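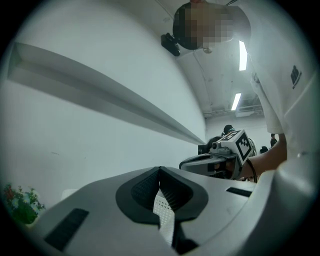
What should we budget for first?
Handheld grippers, then everything that hangs off them. A purchase order to Skikel covers the gripper only. Each one also needs its marker cube, its small camera and a cable, and an operator who wears a head camera adds another line.

How many spares should we order?
One gripper for every 4 in use, and 200 spare finger pads.

What is the lead time?
Landgate quotes 5 weeks — longer in February.

Can we rent?
Yes, for 3 months minimum, through Worwood.

Who signs off?
Virgil Neagu. Send quotes to Mieczysław Piątek before that.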